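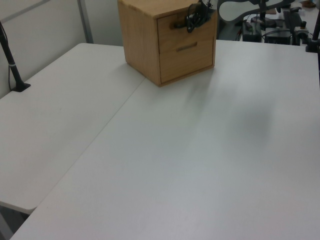 *Workshop Tips – posted on a Tuesday, filed under Equipment & Money. By the Stedine Workshop page*

When people write in to ask what a small robot arm costs, I always want to put the kettle on first, because the price of the arm is only the beginning of the conversation. Most of you who write have a spare room or half a garage, a sum of money set aside, and a very nice catalog open on the kitchen table. I had all three myself! So let me go through how I'd spend the money if I were starting over, and you can take whatever suits your own shop.

**Start with the tables.** I know, I know, you want to talk about motors. But a wobbly table will spoil a good arm every day of the week, and you will need more tabletop than you think. I'd plan on two tables pushed together, one to work on and one for the things that stand around the work, plus a separate surface behind for the arm itself and its boxes. Plain white matte tops are lovely. They don't glare under a lamp and you can find a dropped screw on them. I paid 185 dollars each for mine from Wamden, secondhand, and would do it again.

Check the seam where two tables meet. Run a fingernail across it, and if it catches, turn the feet until it doesn't.

**Measure the reach before you buy the arm.** Cut a piece of string to the reach printed in the catalog, hold one end where the base will go, and walk the other end around your table. If the string won't comfortably get to the far corner, either the arm is too short or your table is too deep, and the table is cheaper to change. Do this with the door open, too (mine opened straight into the elbow, and I had to rehang it on the other side, which took a whole weekend and some language).

**Buy poles and clamps early.** A black pole on a small square base at the edge of the table will hold a lamp or a camera or whatever else you dream up later, and you'll want one on each side before long. Order them together and you only pay shipping once. Look closely at the clamp opening against the thickness of your tabletop – I once had to send back a whole box of clamps to Suslow because the table edge was too thick for them. They were very nice about it.

**Set aside 200 dollars for cable and the things that tame it.** Does that sound like a lot? Cable is the part of the budget everyone leaves out. Every black box behind the arm wants one cable for power and another to talk to its neighbor, and the slack has to go somewhere. In my experience it goes on top of whatever is closest, usually the drawers, and then it hangs down over the front so you can't get at the handle. Hook-and-loop ties, a bag of stick-on clips and a couple of longer power cords will do wonders. Buy the cords 10 feet long and coil up the extra.

**Practice pieces cost very little, so choose them with care.** If you want an arm to learn drawers, get a small wooden two-drawer box with slots cut in the fronts for handles. A slot is kinder than a tiny knob. Try the drawers by hand in the store, slowly, with one finger, and if they stick for you they'll stick for a machine. A rub of candle wax along the runners helps. And a box that light will scoot backward when it's pushed, so pick up a sheet of grippy shelf liner while you're out.

**Now the arm.** My whole starting budget was 3,000 dollars, and I'd suggest you keep a piece of yours back, whatever the total is. Ask the seller these before you hand over anything:

- Are the power supply and controller in the price, or extra?
- Can I buy a single joint if one wears out, and how long does it take to come?
- What does it weigh, and what does the box it ships in weigh?
- Is the software a one-time cost, or do they bill you every year?

The Ekström people answered all four by return email, which made up my mind more than the glossy pages did.

Last thing, write the model number of every power supply on a strip of masking tape and stick it to the plug end. They all look alike once they're under the table. Next month I'll get to lamps, and to the reader who asked about rubber feet, I haven't forgotten you – I'm still waiting on the second set.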